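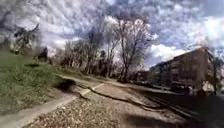
Where the gravel meets the paved path, on our Saturday route.

We budgeted for the Bromden path rover for the better part of a year, so forgive me if I go on a bit! It's a small self-driving cart that patrols walkways and reports ruts and litter, and our housing group bought one through Urnero after trying 2 others on loan.

What I'd tell anyone planning a purchase is to walk your ground first, slowly, with a notebook. Ours goes from loose stones to smooth paving to asphalt (plus a grassy slope I would never send it up), and the standard wheels just weren't happy on the gravel. The wider set is extra, and so is the Fileo mapping plan, billed monthly, which I had completely missed in the quote. Set aside money for a spare battery too. We get around 6 hours from a charge, and less on the stones.

Still, I'm so fond of it. Support answered every call, and setup took one long, cheerful afternoon. I'd give it 8 out of 10, and we're already saving for the rain cover.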